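Loston Film Nights: Your Questions, Answered

Share this page (2)

We get a lot of the same questions in our inbox, which is lovely, and Janka Jelínek and I do try to write back to every one of them. But it takes us a while, especially in the run-up to a new season, so I've put the most common ones on this page. If you don't find what you need, keep writing to us! We like hearing from you.

What are the Loston Film Nights?

We show older and lesser-seen movies in the big hall on Vondráček Street, all through the fall and winter. There's a short introduction, then the movie, then anyone who feels like it stays behind to talk about it (sometimes until we have to start turning off lights). We began with one projector and a stack of borrowed chairs, and we have grown a good deal since then, though a few of those chairs are still with us.

When does the new season start?

The new season opens in September 2022 with "The Ferry to Bavov," a slow, funny, rather sad comedy that I have been trying to get onto our program for years. The full list of titles is on the printed program, and you can pick one up at the door or at the library.

How many seats are there?

The hall has 569 seats. That sounds like plenty, and on most evenings it is, but the opening night and the silent movie with live piano both fill up early. If you have your heart set on one of those, please book ahead.

Do I need to be a member?

No, you're welcome to come along and buy a ticket at the door. Membership does make each ticket cheaper, and it comes with our newsletter, which Ľubica Michalík writes and which is worth having just for her reviews. She does not hold back. Her piece on last winter's pirate picture brought in more letters than anything we've ever printed.

Are the movies dubbed or subtitled?

Subtitled, nearly always. The one exception is the children's matinee, where we show a dubbed version if we can find a decent one. Some of the older prints have subtitles that are pale and a bit hard to read from the back, so if your eyes are like mine, sit in the front half.

Can I suggest a movie?

Please do! There's a box in the lobby, and you can also write to us with "suggestion" in the subject line. We read all of them. Whether we can show a movie depends on the rights and on the cost of the copy, and both can be a real headache. Karim Smadi handles that side of things, and he once spent from June right through to Christmas chasing a single title. So if your pick doesn't turn up this season, it may well still be on his list.

Why don't you show new releases?

Mostly because the multiplex at Zernetport does that already, and does it well, with much softer seats. We'd sooner spend our evenings on movies you can't easily find anywhere else. Once in a while something recent slips in, usually a small picture that came and went before people had a chance to see it.

Is there an intermission?

For anything over two hours, yes. We stop for fifteen minutes, and there's coffee, tea and cake in the lobby. Bring small change if you can. For shorter movies we run straight through, but the coffee is out before the start as well.

Can I bring my children?

To the matinees, of course, and they get in free with a grown-up. For the evening shows we go by the age rating on the program. If you aren't sure whether something is right for your family, ask us. One of us will have seen it, and we'll tell you plainly about anything scary.
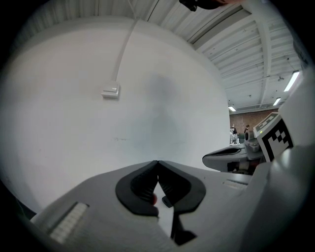 How do I get to the hall?

The bus from the station stops right across the street. If you're driving, there's parking behind the building, but the entrance is narrow and easy to miss in the dark, so look for the green gate just past the bakery. The side door is step-free. Ring the bell there and someone will come and let you in.

Who gives the introductions?

Nima Bagheri does most of them, and he keeps them to ten minutes without giving away the ending. Now and then we have a guest. If you arrive after he has started, just slip into the back row and move down once the movie begins.

I lost something at a screening. Who do I ask?

Send us a note with the date and, if you remember it, your row. Gloves, scarves and umbrellas go in the basket by the ticket desk, and anything valuable is locked in the office.

Tatiana Kolář, for the Loston Film Nights

14 comments

This site uses cookies to remember your settings. By continuing to browse, you agree to our use of cookies. Accept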